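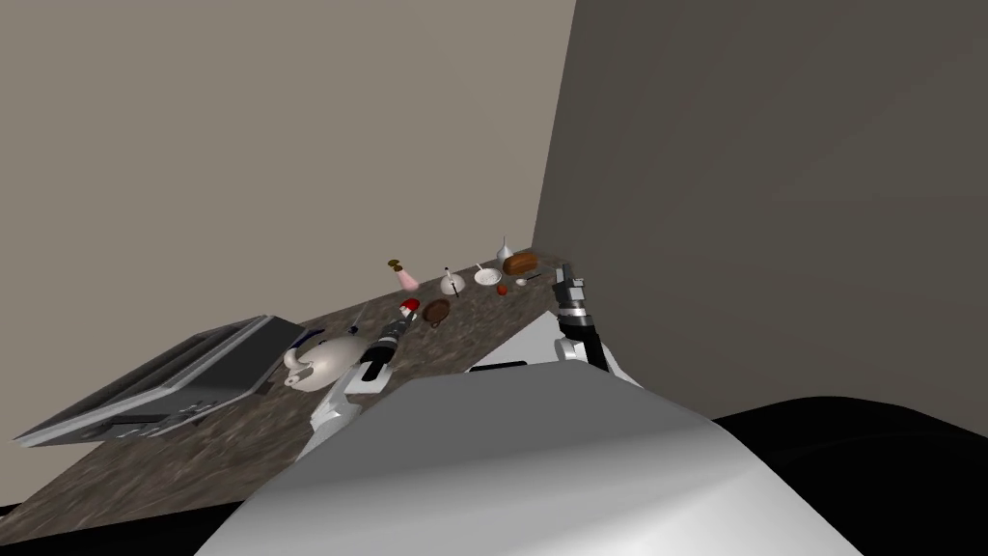 Counter task in the sim, both arms out over the worktop. Left gripper is the one next to the teapot.

Left arm drifts down after a paused episode, no fault raised
Simulation and control board
November 15, 2018

revathi_n
I've got a two-arm kitchen task running in Denivell and I keep hitting the same fault. If I pause an episode while the left arm is holding position over the counter and then resume, the left arm sinks. It isn't a sudden drop. It goes down slowly until a finger meets something, usually the teapot, and then it keeps pushing. The right arm stays where it was told to stay.

No fault is raised. The safety monitor says everything is within limits the whole way down. The log has the commanded position unchanged and the measured position moving away from it, and the monitor seems happy with that.

I ran 417 episodes overnight with a pause at a random step. The left arm sank in 38 of them. Without pauses I ran 2,768 and got none.

The controller is the same build we put on the real arms, so I'd like to know what this is before anyone runs it on hardware. Has anyone seen this?

— Revathi Nair

flatwasher
What's your gravity compensation doing on resume? Sounds like it comes back as zero and the position loop is too soft to hold the arm up by itself.

revathi_n
That was my first guess. I logged the compensation torque and it isn't zero after resume. It's lower than it should be on the left shoulder and correct everywhere else.

jkanaujia
I'd look at the contacts first. You have a lot of small objects close together on that worktop and the left gripper is right in among them. If something is touching a finger when you pause, the solver can come back with a different contact set and you get a pull that wasn't there before. We had a pan do this to us for weeks. Take the objects out and run it again before you blame the controller.

mamta.p
I don't agree with that. A bad contact normally kicks the arm or makes it shake. A slow even sink with one joint low on torque is a compensation problem. Also, whatever the cause turns out to be, the measured position left the commanded one and the monitor did nothing. That's the part I would be worried about.

jkanaujia
I said look at it first. I didn't say it was the answer. It takes ten minutes to run with a bare counter.

revathi_n
Ran it. 96 episodes with nothing on the counter, pause in every one. Still sinks, and now it goes further because there's no teapot to stop it. So it isn't the objects.

jkanaujia
Fair enough. Contacts are out then.

old_limit_switch
It's a simulator. Restart the episode when you pause and get on with your work. The real arms don't have a pause button that saves and reloads the state of the world, so I can't see how it would ever come up.

mamta.p
They have a protective stop, and on ours the controller goes through the same hold and resume code after one. A person is often standing close when that happens, because they've just gone over to see why it stopped. I would not wave this away.

old_limit_switch
The brakes go on in a protective stop.

mamta.p
And they come off again on resume. That's the moment we're talking about.

nhan_vi
Which version of the Flistum controller are you on, and do you have a tool payload set for each arm separately?

Asking because the payload is stored per arm but the hold state only has room for one. On resume it writes the saved value back to both. If your right gripper is lighter than your left one, the left arm comes back thinking it carries less than it does. The shoulder would show it most.

It would only happen if the right arm was the last to update before the pause, so you'd see it in some episodes and not in others.

— Nhàn

revathi_n
The payloads are different, yes. The left has a heavier value because we added a wrist sensor to the model. I'll check the order of updates in the bad episodes.

revathi_n
Checked all 38. In every one the right arm was the last to update before the pause. I also set both payloads to the left value and ran the pause test again, and it held every time.

Thank you Nhàn. I wouldn't have looked there.

flatwasher
Nice find. So the torque was being worked out properly from the wrong number.

nhan_vi
Yes. Please don't leave both payloads the same as a fix though. Your right arm will now be over-compensated and can creep upwards if the position gain is low. Set them again explicitly after every resume until it's patched.

jkanaujia
What about the monitor? Mamta's point still stands.

revathi_n
I found that too. Our config only checks joint limits, speed and torque. Following error was switched off, and the comment beside it says "too many trips during tuning". It was never switched back on. I've turned it on and it now stops the left arm early in the sink, before the fingers reach the teapot.

old_limit_switch
All right, I'll give you that one. We have the same line in our config and ours is off as well.

mamta.p
Then please check the real cell before the next run, and not only the sim.

revathi_n
We've locked out resume on the hardware for now. After a stop, the arms have to be homed and the task started from the beginning. It's slow and people are grumbling. I've sent the logs and a short test case to the maintainers and will post here when there's a patch.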